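How Does a Robot Learn to Use Its Hands?

At Fombridge School, the robot club meets after lunch. This year the club is working on hands.

Picking up a wooden block is easy for a robot. A block is hard and keeps its shape. A plastic bag is a tougher job. It bends, slips and wrinkles, and it never looks the same twice.

So how do you teach a robot to hold one? The club does it by practice. A student moves the robot's arms from a set of controls, and a computer saves every move. Each try is called a demonstration. The club wants 200 of them by June. Then the computer looks for what the good tries have in common.

Squeezing is the tricky part. Press too hard and the air gets pushed out. Press too lightly and the bag falls. Lungile Botha, who runs the club, tells new drivers to move slowly – even slower than they think they should.

Using two hands helps, because each one can hold a different part of the bag.

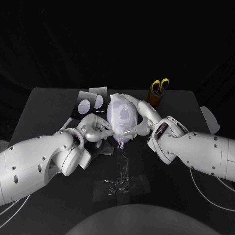 Two robot hands hold a puffed-up plastic bag over the table.

Try it yourself! Blow up a small paper bag, twist the neck and pick it up using just a thumb and one finger on each hand. Which fingers do you miss most?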